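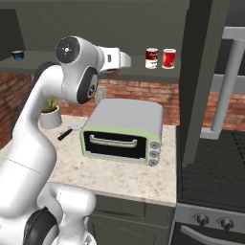 Ornitz Support
Ticket: Contact rule rejects shelf episodes in Hudwood kitchen
Opened by: Huanca, evaluation desk
Product: Ornitz run checker, with Tromside rule pack
Priority: Normal (requester asked for High)
Status: Closed, with a note

Original report, 9:12 am

We run pick tasks in the Hudwood kitchen, mostly cans off the open shelf of the upper cabinet. Our reports have to follow the Tromside rules, so every episode goes through your checker before it counts. Our last full set was 500 episodes. The checker threw out 208 of them under the furniture contact rule, which says no part of the arm may touch a fixed part of the kitchen between the start of the reach and the end of the release.

I have watched a good number of the rejected ones and I don't believe the result. The arm comes in over the counter, the wrist stays out from the cabinet, the fingers close, the can goes up. I can't find the touch. If the arm were really hitting the cabinet that often I would expect to see at least one can get knocked over on the way, and I haven't.

I would like to know what the checker thinks it saw. "Furniture contact: yes" is all the log gives me.

Settings: rule pack as shipped, fixture padding as shipped, no local edits.

Support reply, 10:05 am

Thanks for the report. Contact rejections at this rate usually mean the policy is driving the arm too close to the cabinet. Could you please:

1. Retrain or re-tune with a larger clearance around the shelf.
2. Re-run a small batch and send us the pass rate.
3. If the rate doesn't improve, turn off the furniture contact rule for shelf tasks. It is listed under Optional in the settings panel.

Requester, 10:31 am

I'll take these in order.

I'm not retraining anything on the strength of a yes/no flag. If the checker is right, I need the time and the pair of bodies that touched. If it's wrong, retraining teaches the arm to avoid something that isn't there.

On the third point, the rule may be optional in your settings panel. In the Tromside text it isn't. It's in the required section, and a report that leaves it out has to say so on the first page. We've read other groups' reports where the pass rate went up a lot between versions and the first page was silent, and I have my guesses as to how that was done. I don't want to be in that company. Please consider moving the switch somewhere less handy.

Support reply, 11:20 am

Understood. Passing this to the checker team. In the meantime, there is a verbose contact log. Add "contacts: full" under the output section of the run file and repeat with a small batch using the same seeds. Please send the log and not the video. The video is drawn from the display meshes and the checker works from the collision meshes, so they can disagree.

Requester, 1:48 pm

Ran 50 with the full log. Same seeds as the start of the big set, and the same episodes were rejected, so at least it's repeatable.

First suspicion was the padding. The fixtures get 5 mm of padding as shipped, which I hadn't known. It's nowhere in the rule text. The rule says "touch." A padded touch is a near miss, and a near miss is a different thing with its own line in the Tromside form. I set the padding to zero and ran the batch again.

Result: a few rejections went away. Most stayed. So padding is a real problem but it isn't this problem. I'd still like it on the record that the default makes a "touch" rule stricter than written, without telling anyone.

Second suspicion was the tall dark panel to the right of the shelf. It stands close to the cans and I thought the gripper might brush it while closing. The log has no entries for it at all. Wrong guess on my part.

Third was the toaster oven on the counter below, on the theory that the wrist or the forearm dips on the way in. No entries there either, and in any case I'm not sure the checker counts it as fixed. Does it? The stove I would call fixed. A toaster oven I would call a thing on a counter. The rule pack must have an opinion, and I can't find it written down.

The entries that are there all read like this:

body A: arm_group
body B: upper_shelf_bottom
phase: lift
duration: very short

The arm isn't near the shelf bottom in the lift. The fingers are partway up the side of the can. The can, on the other hand, is standing on the shelf bottom, as cans do.

Support reply, 2:40 pm

That last line is helpful. The checker team confirms the following.

When the fingers close and the grasp is judged stable, the checker adds the held object to arm_group. This was done so that a carried object that hits a cabinet counts as the arm hitting a cabinet, which the Tromside rules ask for under "carried loads." The object joins the group as soon as the grasp is stable. If it's still resting on the shelf at that moment, the resting contact is recorded as arm contact until the object leaves the surface.

Whether an episode is rejected depends on how long the gap is between stable grasp and lift. Your policy seems to pause before lifting in some episodes and not in others.

Workaround: remove the pause.

Requester, 2:58 pm

So the checker punishes an arm for making sure of its grip before lifting. That is the reverse of what I'd want a rule pack to teach. Take the workaround seriously and every group using your tool ends up with policies that snatch.

I'm also not satisfied that the explanation covers everything. By your account every episode should have some resting contact, even if brief. Why do any of them pass?

Support reply, 3:35 pm

Fair question. Contacts shorter than the debounce window are dropped. Episodes without a pause fall inside the window. Episodes with a pause fall outside it.

On the toaster oven: the rule pack treats anything with a "fixture" tag as fixed. In the Hudwood kitchen that includes cabinets, counter, walls and stove. The toaster oven carries the tag as well. The spatula, the potted plant and the cans don't.

We can offer a patch in which an object joins arm_group only after it has left its support surface for the first time. Contact with that first support surface is then ignored until it has been cleared. Contact with anything else counts from the moment of grasp.

Requester, 4:10 pm

That sounds closer to the text. Two objections before I accept it.

One. "Ignored until it has been cleared" leaves room for dragging. An arm could close on the can, haul it along the shelf to the front edge, and never be marked for it. The carried loads rule doesn't allow that as I read it. I'd want sliding past some small distance to count. I don't much care what the distance is so long as it's printed in the log.

Two. The place step has the same trouble backwards. When the can is set down it touches the counter while still in the fingers. Is that furniture contact? If yes, no place task can ever pass. If no, somebody decided so, and I'd like to see where.

Support reply, 4:52 pm

Sliding: agreed, will be added with the distance shown in the log header.

Place step: contact with the target surface named in the task file is already exempt. This is in the code. We accept that it isn't in the manual.

Test build is on your download page.

Requester, 6:25 pm

Installed. Padding at zero, same seeds, same batch of 50. The shelf bottom entries in the lift phase are gone. What remains is a handful of rejections with the real arm touching the underside of the shelf on the way out, and when I looked at those with the collision meshes drawn on, I could see the touch. Those are ours. We'll fix them.

I also made a bad episode on purpose, with the can dragged to the edge, to see whether the new build would let it through. It was rejected with a distance in the log. I trust the build a little more for that than I do for the clean ones.

The full set is queued for overnight. We won't put the old and new pass rates in the same table, and I'd suggest your release notes tell others the same. A rate from before the patch and a rate from after it were made under different rules, whatever the version label says.

Still open on my side:

- Default padding should be zero, or the log should print it next to every contact.
- The list of what counts as a fixture in each kitchen should ship with the kitchen. I would argue with the toaster oven being on it.
- "Optional" in the settings panel.

Support reply, 7:03 pm

Padding value will be printed in the log from the next release. The default stays as it is for now, as other customers depend on it.

Fixture list: filed as a documentation request.

Settings panel: filed as a design request. Switching off a required rule will write a line to the report header in the test build you now have. Please confirm that we can close.

Requester, 7:20 pm

Confirmed for the header line, I tried it and it writes. "Other customers depend on it" is a poor reason for a default that contradicts the rule it's meant to check, and I'd like that sentence kept with the ticket. Close it.

Closed by support, 7:26 pm
Resolution: Fixed in test build (held object grouping). Padding default not changed, see requester's comment.
Linked: fixture list request, settings panel request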